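Kusstead School Meals Office
Notice to families for the new school year. This thread covers meal accounts, menu changes, snack rules and how to reach us. Please read to the end before calling, as the phone lines are busy through September. (1/16)

Enrollment in the meal program now stands at 2,556 students across the district. Families who were enrolled last spring and have not changed schools do not need to enroll again. Their accounts carried over with any balance left on them. (2/16)

Families new to the district must fill out the meal enrollment form. Paper copies are at the front desk of every school and at the district office on Barkus Street. One form covers all children in the same household. (3/16)

Applications for free and reduced-price meals are handled separately and must be renewed every year. Last year's status stays in place for the first weeks of school only. After that, students without a new application on file will be charged the full price. (4/16)

The application asks for household size and income before taxes. Please list every adult in the home, including those with no income. Forms with blank lines are returned by mail, and this delays a decision. (5/16)

Lunch is served in 2 sittings at Urnlow Elementary this year. Kindergarten through second grade eat first. The change follows last year's review of line times by Coralie Mudgway, Director of School Meals. (6/16)

Breakfast is available at all schools from 7:20 a.m. Students who arrive on a late bus may still pick up a bagged breakfast at the cafeteria door and take it to their classroom. Teachers have been told to expect this. (7/16)

Snacks from home remain welcome in all grades. Individually wrapped items with a printed label are preferred for anything that will be shared with a class. Homemade food may be sent for your own child but may not be handed out to others. (8/16)

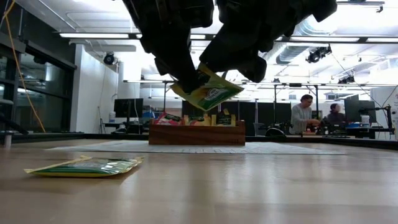 Packaged snacks in a wooden box.

Classrooms that keep a shared snack box should store it away from art supplies and cleaning products. Items past the date on the packet should be thrown out. Donated packets may be left with the school office in the morning. (9/16)

Food allergies: a signed medical statement is required before the kitchen can change a student's meal. A note from a parent is helpful but is not enough by itself. Statements on file from last year remain valid unless the student's needs have changed. (10/16)

Questions about allergies and special diets go to Trudy Ormsby, district dietitian. She answers calls from 1:00 p.m. to 3:30 p.m. on school days. Full ingredient lists for the cafeteria menu are kept in a binder at each school kitchen and can be viewed on request. (11/16)

Menu changes: the baked pasta and the turkey wrap have moved to a two-week rotation. A bean chili replaces the beef stew. A meatless main dish is now served every day at the middle school and high school. Elementary schools will follow after winter break. (12/16)

Unpaid balances: 786 accounts closed last year with money owed. Letters have been mailed to those households. No student will be refused a regular meal over a balance. Extra items such as a second milk or a dessert cannot be charged to an account that is below zero. (13/16)

Payment plans are available. Please ask for Kaan Kocabaş in the accounts office. Families who are moving out of the district may request a refund or leave the remaining funds to the meal assistance fund, which paid for 600 lunches last year. (14/16)

The meals office is hiring kitchen assistants and substitute servers for the high school and for Urnlow Elementary. Shifts end by 2:15 p.m. A background check is required, and training is paid. Applications go to Fletcher Waaka at the district office. (15/16)

Correction to the printed calendar sent home last week: the meal application deadline shown on the back page is last year's. The correct deadline is the last school day of September. A new page is being sent to all schools. Translated copies may be requested from Yiran Xiao in family services. (16/16)

Added in reply to several messages: the online payment page does not accept partial payments under five dollars. Smaller amounts can be paid in cash at the school office. Please put the money in a sealed envelope marked with the student's full name and grade.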